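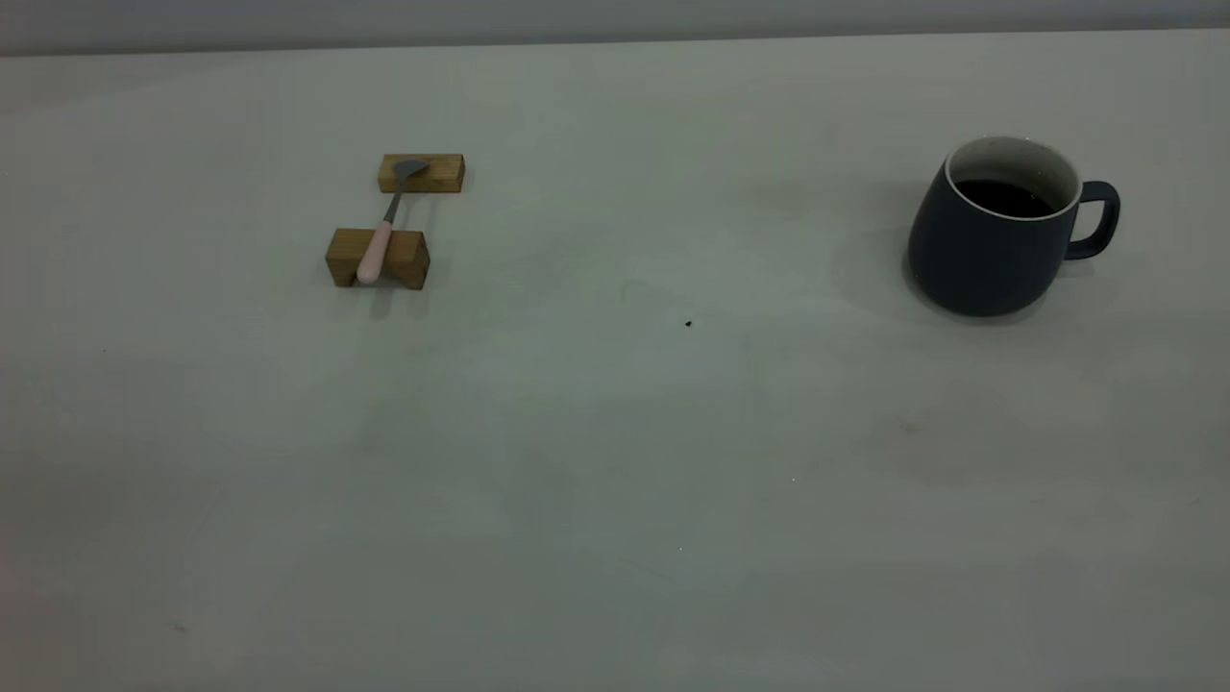 Recording demonstrations for a stirring task

Tutorials > Data collection
Jul 30, 2022, by the Arska bench team

These notes cover how we record teleoperated examples of a small kitchen task: pick up a teaspoon, stir a mug of coffee, put the spoon back. The same routine works for most short tabletop jobs with one tool and one target. You will need an arm with a wrist camera, a fixed camera that sees the whole table, something to drive the arm with, and a recorder that stamps all streams from the same clock. We use Boltora for recording and Rarow for checking and trimming. If you use other tools, the order of work is the same.

Before you start

Write the task down in one sentence and stick to it. Ours is "take the spoon from the rest, stir the coffee, return the spoon to the rest." If two operators read the sentence and do different things, the sentence is too loose. Decide now what counts as a stir. We ask for 2 full turns inside the mug. Decide also what counts as the end. Ours is the spoon back on its rest, the fingers open and the arm out of sight of the fixed camera.

Step 1: Set the table

Clear everything that is not part of the task. Put the spoon rest on the left and the mug on the right, with enough room between them for the gripper to pass without brushing either one. A spoon lying flat on the table is very hard to grasp with parallel fingers, so raise it. Two offcuts of wood do the job well. One is low and carries the bowl. The other has a notch cut in the top and carries the handle, which stops the spoon rolling. A spoon with a coloured handle is easier to pick out from the blocks on the fixed camera, and a pale pink one shows up well enough against yellow-brown wood.

Fill the mug to below the rim, leaving room for the liquid to move. Use real coffee if the finished system will meet real coffee. Water behaves much the same but looks quite different, and a policy trained on one may do badly on the other.

Step 2: Lock the cameras and lights

Set exposure and white balance by hand on both cameras. Automatic exposure will shift each time a dark gripper comes into view, and the table will appear to change colour halfway through an episode. Overhead, diffuse light is best. Close the blinds if the sun moves across the bench during the session.

Save one still from the fixed camera with the arm parked. You will compare against it later to see whether the camera has been knocked.

Step 3: Practise before recording

Let each operator do 6 runs with the recorder off. The first few are always jerky, with long pauses while the operator looks for the right angle. Those pauses get learned too. Stop practising when the runs take a steady length of time.

Step 4: Record an episode

1. Park the arm at the home pose and open the fingers.
2. Start the recorder and wait for it to confirm that every stream is live.
3. Move to the spoon, close on the handle and lift straight up.
4. Carry the spoon level to the mug. Lower it in from above, keeping clear of the rim.
5. Stir, lift, and pause over the mug long enough for drips to fall.
6. Return the spoon to the rest, open, back away and go to the home pose.
7. Stop the recorder and mark the episode as good, poor or failed.

Mark it at once. Going back to label a whole batch in the evening takes longer and the labels are worse.

Step 5: Check the wrist view

The fixed camera tells you where things are, but the wrist camera is where most of the detail for contact comes from, so look at its footage early in the session and again whenever the mount has been touched. Check three things: that a fingertip stays in view, that the object fills a fair part of the picture when the gripper is close, and that the rim of the mug can be told apart from the wall.

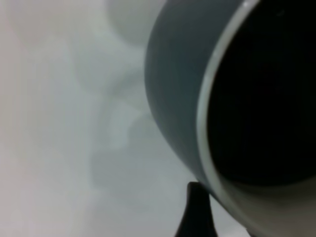 Close-range views are often poor in ways that matter for training. The camera may be so near the target that the rest of the table turns to haze, and there is little to say where the arm is in the room. What you want to keep is a clear edge. A thin white rim between a grey wall and a black opening gives one, even with the inside of the mug too dark to show any contents and only the tip of one black finger visible at the bottom. Do not rely on this camera to judge the coffee level. Take that from the fixed view, or add a second camera over the mug.

If the fingertip drops out of view altogether, re-angle the mount and throw away the episodes recorded since it slipped. Mixing two mount angles in one set gave us a policy that closed its fingers short of the handle, and it took us most of February to find the cause.

Step 6: Vary the layout

Once you have 30 good episodes in the first layout, start moving things. Change one thing at a time:

- slide the mug forwards, backwards or sideways
- turn the mug so the handle points elsewhere
- turn the whole spoon rest
- change the level of the coffee
- swap the mug for one of a different shape or colour

Note the change in the session log before you press record. We aim for 100 good episodes across all layouts before the first training run, then look at where it fails and collect more of those cases.

Do not wipe the table to a perfect finish between every run. A few crumbs and smudges are normal on a bench, and the system should learn to ignore them. Do wipe up spilt coffee, as it gets under the blocks and makes them slide.

Step 7: Trim and export

In Rarow, cut the still section at the start and end of each episode, leaving a short lead-in. Drop anything marked failed into its own folder – don't delete it, as failed grasps are useful later for training a success detector. Poor episodes stay out of the first run.

Play back a handful of episodes with both cameras side by side. If the fingers close in one view before the other, the clocks have drifted and the batch needs re-aligning. The Gökçe script in the tools folder will shift one stream against the other, but it only handles a constant offset. For drift that grows through the session, record again.

Export with the layout notes attached to each episode, and keep the raw files until training has finished.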